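Asetti Two-Arm Bench Station

Bench-mounted pair of arms for sorting, picking up and putting away small loose items

Overview
Arms and grippers | Work surface | What it can be set to do | What it cannot do yet | Supply and setup

The Asetti station is a pair of jointed arms on separate mounting plates, fixed to the front edge of a table and run from one controller. It is sold to workshops, training rooms and development teams who want to find out which of their bench chores can be handed over and which should stay with a person. It is not a finished domestic appliance and we do not sell it as one.

Most enquiries begin with the same question: can it tidy up? The short answer is that it can clear a known set of objects from a known table at a modest pace, with someone within reach of the stop button. The longer answer depends on what the objects are made of.

Arms and grippers
Each arm carries a two-finger gripper. The fingers are stiff, with ribbed side faces, and close in parallel. A camera can be fitted at each wrist, and an overhead or side camera is recommended in addition, as a wrist view alone loses sight of the table when the gripper is close to its target.

Rigid items with straight sides are the simplest case. Cloth is harder. A glove, a duster or a folded rag changes shape as soon as it leaves the surface, so the grip point has to be chosen before the lift and the hanging part allowed for during the move.
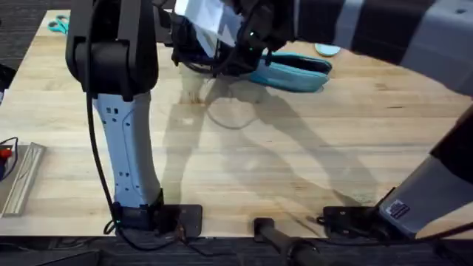

Teal glove with black edging, held clear of the table by the right arm.

Cloth items should be set down slowly and released low. Dropping them from height is quicker but the resting position varies too much for a second pick.

Work surface
Any flat, rigid table may be used provided that the front edge will take the mounting plates. Wood, laminate and steel have all been used. Strongly grained or stained surfaces are acceptable, though thin, see-through or pale items against pale wood will need more practice runs in setup. Allow for hard shadows from ceiling lights. The arms throw shadows of their own, and these move.

Tables should be level to within 4 mm across the working area. The Welisis levelling kit (sold separately) includes feet and shims.

What it can be set to do
The station is supplied with the Skendard task software. A task is taught by guiding the arms through it by hand, repeating with the items in different places, and then letting the software attempt it alone. We advise a minimum of 20 taught runs for a single rigid item. Soft containers with a fastening take a good deal more, and we would plan for 1000 before judging the result.

The fastening is usually where the time goes. A zip pull is small, lies at any angle and has to be gripped on its flat faces.

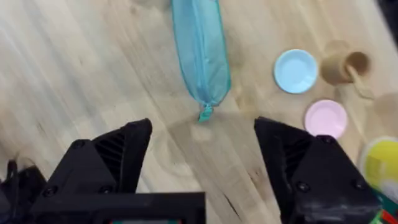 Once the pull is gripped, the body of the container must be held still or the whole thing slides along with it. Two arms are therefore advised for zips, lids and drawstrings, with one holding and one pulling. A single arm can manage if the container is weighted or clamped, but that is seldom how things are found on a real desk.

Filling is a separate task and is taught separately. Pens and similar long items have to be turned in line with the opening before they are let go. Items already inside will shift, so the software should be given examples with the container empty, part full and full.
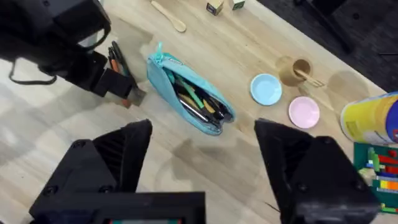 Light blue pencil case, zip open, with pens and markers inside.

Mixed tables are supported. Small plates, cups, wooden utensils and building bricks may be left out while a task is being run, and we suggest that they are, as a table cleared for the machine's benefit tells the buyer very little about daily use.

What it cannot do yet
Work at the speed of a person.
Recover reliably from a dropped item that has rolled off the table.
Handle liquids, food or open blades.
Deal with an item it has not been shown, unless close in size and stiffness to one it has.
Run unattended. A trained operator must be present at all times.

Buyers who need a fixed job repeated all day with identical parts will be better served by the Hedlund single-arm feeder, which is faster and costs less.

Supply and setup
Supplied with: two arms, two grippers, two mounting plates, controller, stop button, cable set and task software.
Not supplied: table, overhead camera, computer display.
Spare finger pairs: in stock.
Delivery: 14 working days from order.
Orders placed in August may take longer.

Please state table thickness when ordering so that the correct clamps or bolts can be packed.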